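Ticket 167: second arm cell, budget hold
Opened by: Tyyne Kiiskinen
Assigned: Halfdan Kárason
Priority: high
Status: waiting on purchasing

Jun 9, 2025, TK
Need a go/no-go on the Boketum quote before it lapses. Quote has arm, gripper, wrist camera, table. Doesn't have spare fingers or any kind of service plan. Asked Vedach for the same list, no reply yet.

HK
Before we sign for anything, what does the kitchen task need? Last quote (February) was sized for the bench job and we ended up short on cables. Can someone attach the current table so I can compare footprints. Oven takes up more room than the plan drawing says.

TK
Attached. Three from overhead, one wrist cam.

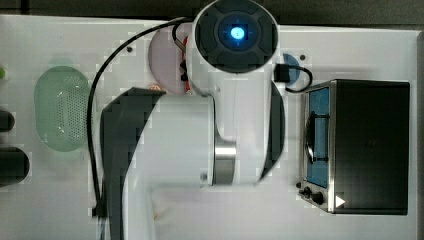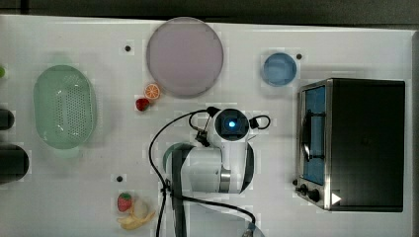
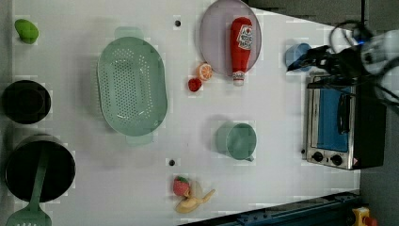
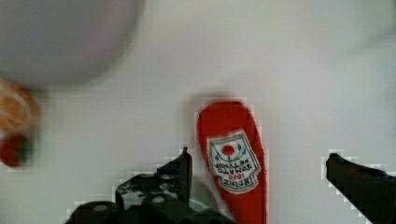 Kitchen table, overhead x3, then wrist view with the ketchup by the open gripper.

HK
ok thanks. Notes for the order:
- same oven or smaller. Door handle has to be reachable, check swing
- cable management, none in the quote. Look at the loop by the wrist in the first two. Want clips and a spare cable set
- e-stop in the corner like in the third one, make it a line item, Boketum left it off
- table top size, they quoted 129 cm. Auður to measure ours, I dont trust the drawing

Auður Toft
Measured. Ours is 167 long. 129 won't fit oven plus colander plus plate, no way. Also the holes in the top don't match there hole pattern.

HK
So table comes off the quote. We get the top made at Thygesen, arm and gripper stay with Boketum. Two sets of fingers, not one.

TK
Revised request sent to Senyo for sign-off. Service plan split out so it can go on next year's budget if he wants. Still nothing from Vedach, will chase tomorow.

Leaving open until PO number comes back.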